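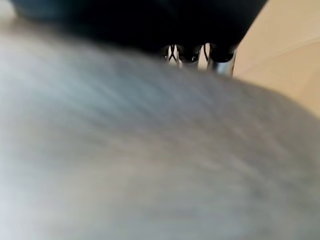 ## Wrist camera sees mostly grey blur when the arm comes near the cloth

Asked by Nadège Bailly, August 6, 2021

Hello all. I am building a small arm on the bench in the shared workshop at Saltasside. The controller is an Enard board and the camera sits at the wrist. I want the arm to pick up soft things and put them in a tray.

From far the picture is good. Near the object I get what I posted: a big grey shape, soft like fleece, and only the shiny metal parts under the black piece have some contour. My script looks for the edge of the cloth and it finds the metal instead. I have already tried exposure 40 and exposure 50, the edge is the same. Must I change the lens, or is it possible to correct this in software? Please excuse my English.

### Answer 1

Change the lens. Software can't bring back what was never sharp.

### Answer 2 (accepted)

Two different problems are mixed, I think. The grey is too close for the focus, and there is also motion blur. Try these first:

1. Stop the arm completely before you take the picture. Wait 105 ms, then grab.
2. If the lens has a thread, turn it out a quarter turn and look again. On my Thakur module it was glued, so I had to cut the glue with a knife.
3. Mask the metal. Bright reflections will always win against a soft border.

Plan the grip from a picture taken higher up, and do the last part without looking. My arm works like this since October.

Heledd Jarman

> Thank you Heledd. The thread was not glued. With the mask the script doesn't go to the metal any more. The waiting time I still have to test. Nadège

### Answer 3

Which firmware? I had something similar with an Asanden camera, but mine was green.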